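Tagebuch, März, abends

Kurz vor sechs aus Wallska zurück, der Kaffee in der Thermoskanne noch warm, die Laune weniger. Ich soll bis Monatsende sagen, ob wir das Handgreifer-Set von Vonden kaufen, und Kuhlmann hat mir heute schon zum zweiten Mal geschrieben, die Entscheidung sei doch »im Grunde klar«. Klar ist mir nur der Preis. 563 Euro im Monat für die Miete, die Auswertung bei Fliveck geht extra, und wenn man nach den Ersatzfingern fragt, wird der Mann am Telefon sehr freundlich und sehr ungenau.

Das Versprechen kenne ich inzwischen auswendig. Leute falten zu Hause Wäsche, mit dem Greifer in der Hand, und aus den Aufnahmen lernt später ein Arm, dasselbe zu tun. 200 brauchbare Durchgänge sollen für ein einfaches Handtuch reichen. Im Prospekt steht »reichen«, im Vertrag steht »können je nach Anwendung ausreichen«. Ich habe beide Stellen mit Bleistift angestrichen und nebeneinandergelegt. Brendan Keane, der uns das Ganze verkauft, fand das kleinlich. Mag sein. Ich habe vor vier Jahren den Fensterputzer mitverantwortet, der jetzt im Keller steht, und bin seitdem lieber kleinlich.

Den Nachmittag über Aufnahmen durchgesehen, auf dem kleinen Bildschirm, weil der große wieder bei Kuhlmann ist. 39 Durchgänge geschafft, dann brannten die Augen. Was mich stört, ist die Unordnung in den Notizen. Keane nennt einen Durchgang »sauber«, wenn am Ende etwas Gefaltetes daliegt. Ob jemand dabei dreimal nachgefasst hat, steht nirgends. Der Arm lernt das Nachfassen dann vermutlich mit. Auf meine Frage kam die Antwort, das glätte sich bei genügend Daten. Damit lässt sich natürlich jede weitere Monatsmiete begründen.

Gut finde ich, dass in echten Zimmern gearbeitet wird und keiner ein graues Tuch auf einen grauen Labortisch legt. Das gebe ich zu. Ein Durchgang ist mir hängen geblieben, graues Stricktuch auf hellblauem Laken mit lauter cremefarbenen Ranken, die gelben Finger fest am Rand zugekniffen. So ein Muster hätte ich dem System gern als Erstes vorgesetzt. Ich habe mir das Bild ausgedruckt und eingeklebt.

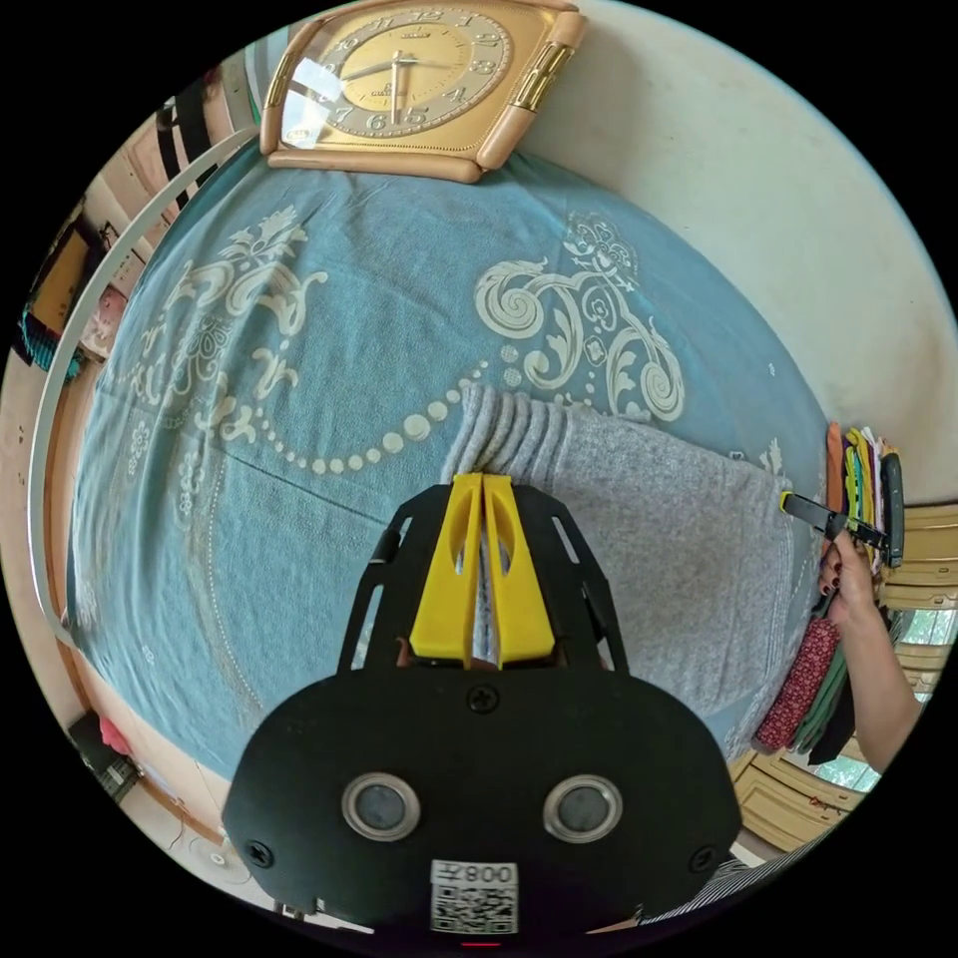

Offene Punkte für morgen

Keane anrufen, vor zehn, danach ist er unterwegs. Nach den Fingern fragen: Was kostet ein Paar, wie lange hält der Kunststoff oder was immer das ist, wer zahlt bei Bruch? Die 48 Stunden Reaktionszeit schriftlich verlangen, bisher gibt es sie nur mündlich.

Bei Fliveck nachhaken, wem die Aufnahmen nach Vertragsende gehören. In den Unterlagen habe ich dazu nichts gefunden, und gesucht habe ich lange. Immerhin geht es um Schlafzimmer fremder Leute.

Kuhlmann sagen, dass ich für einen Probemonat bin und gegen den Jahresvertrag. Er wird seufzen. Den Bildschirm will ich auch zurück.

Jetzt noch die eigene Wäsche, seit gestern im Korb. Handtücher zuerst.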